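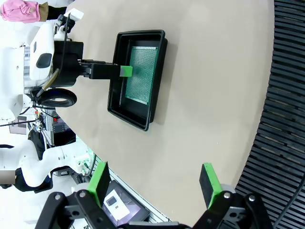
Perforated board

Perforated board, often called perfboard, is a flat sheet of insulating material with a regular grid of small holes, used for building electronic circuits by hand. The legs of the components go through the holes and are joined on the other side with solder and short wires. It is used for single circuits, for repairs, for school work and for trying an idea before a printed circuit board is ordered.

Name

The word "perfboard" is short for "perforated board". In everyday speech it is also called prototyping board, proto board or dot board. These names are not used the same way by all sellers, and a buyer can receive a different product from the one expected. Stripboard is a close relative but is normally treated as a separate type, for the reason that its holes are connected in rows by copper.

Construction

The distance between the centres of two neighbouring holes is usually 2.54 mm, equal to one tenth of an inch. This distance was chosen to fit the legs of common integrated circuits, and it also fits most pin headers and sockets. Boards with a distance of 2 mm exist as well, but they are less easy to find in shops.

The holes may be bare, or each hole may have a small ring of copper around it, called a pad. On a single-sided board the pads are on one face only. On a double-sided board they are on both faces, and in the better kinds the inside of the hole is also plated with metal. A plated hole holds the solder well and its pad does not come off so easily when it is heated many times.

Materials

Cheap boards are made of paper which is pressed together with phenolic resin. They are normally brown or yellowish in colour. They are easy to cut and to drill, but they break at the corners and the pads can lift under a hot iron. Boards of glass fibre and epoxy resin are stronger and keep their shape better in heat. Many of them are covered with a green solder mask, although blue, red and black are also sold. The dust from cutting glass fibre irritates the skin and the lungs, and a mask should be worn during this work.

Method of work

The builder first draws the circuit on squared paper, where every crossing of lines represents one hole. The lowest parts, such as resistors and small diodes, are usually put in first, and the tall parts later. The legs are bent a little on the underside so that the part does not fall out when the board is turned over.

Connections are made in several ways. Short ones can be made from the cut legs of the components. Longer ones are made with thin insulated wire. Some builders fill a line of pads with solder, but this uses much solder and is difficult to undo. Where two connections must cross, one of them has to be insulated or carried over the top side.

To make a board smaller, a line is scored with a knife along a row of holes, on both faces, and the board is then broken over the edge of a table. The rough side can be made smooth with a file.

Comparison with other boards

A solderless breadboard needs no soldering iron and can be changed in seconds, but its contacts become loose with time and it does not like to be moved. Stripboard is quicker than perfboard for simple circuits, but the copper strips must be cut in the correct places. A printed circuit board gives the best result for high frequencies and for many identical copies, but it must be designed on a computer and usually ordered from a factory.

Perfboard is a poor choice for very small surface-mounted parts, unless an adapter is used. It is also not recommended for mains voltage, as the distance between neighbouring pads is small.

Use in teaching

Colleges and evening schools often use perfboard for the first soldering lessons. The introductory course at Marnham has 29 lessons, of which 6 are given to work on perforated board. Students there build a flashing lamp, a continuity tester and a small audio amplifier. The Contreras workbook, which is used in the same course, asks the student to complete the drawing before any part is placed, and gives 2 pages of squared paper for each of the 4 main exercises.

Storage

Boards with bare copper pads become dull in humid air, and solder then does not flow well on them. They should be stored in a closed bag. Dull pads can be cleaned with a pencil eraser or very fine steel wool, after which all metal dust must be removed.

See also

Breadboard
Printed circuit board
Soldering
Stripboard
Wire wrap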